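Section 6: Your first stacking run

OK, arms bolted down, cables clear, Statier controller talking to both of them? Then it's block time, my favorite part of the whole Flasto kit!

1. Mark a square on the tabletop with black tape. Leave the middle white.
2. Put out the red, yellow and green cubes.
3. Load program 211 and set the speed to 5. (It goes higher. Please don't, not yet.)
4. Open the gripper and bring it down over the yellow cube, then stop and look at it from the side before you let it go any lower.
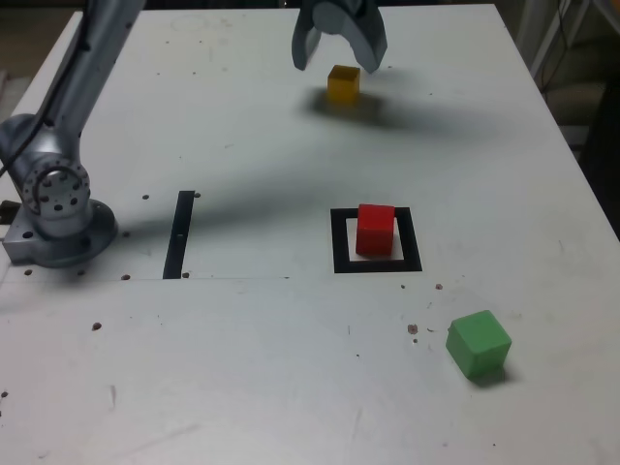
Svitlana Moroz: I had to redo step 4 twice on mine. My fingers were coming down right on top of the cube until I nudged the grip point over in the settings, so check that first if you get error 613.

Good tip, and I've added it to the error table in the back. 613 just means the fingers met something too early.

5. Press Run and keep your hands off the table. I mean it, these arms don't know you're there.
6. Red goes down first, inside the square. Yellow goes on top of red. Green comes in last, with the right arm.

CAUTION: Never let both arms into the square at once. Wait for the left one to pull back before you send the right one in.

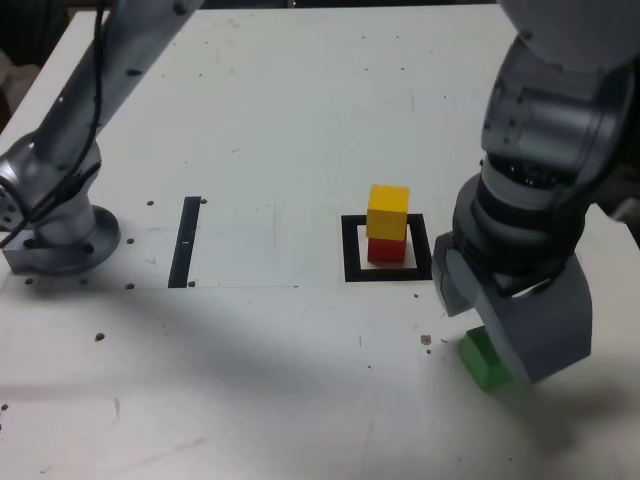 Yellow on red inside the square, green cube in the right gripper.

Note: a stack that sits a little crooked is fine for now. We'll tighten that up in the calibration section.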